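Zullent Water Hardness Readings

Tap water hardness for 39 streets in Gutville and Sosa, collected at kitchen taps. Last updated 4 Sep 2008. The Brillia readings are in a separate file - they used a different test kit.
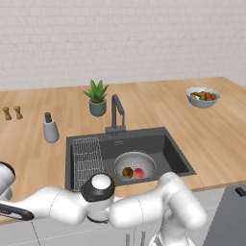 What unit are the readings in? Milligrams per liter, as calcium carbonate.

Each row has a street, a town, a month and a reading. Streets with fewer than 3 readings are left out. Values over 2000 were typing errors and have been removed. The March rows for Sosa are incomplete.

Free to use and copy. Please keep this file with the data.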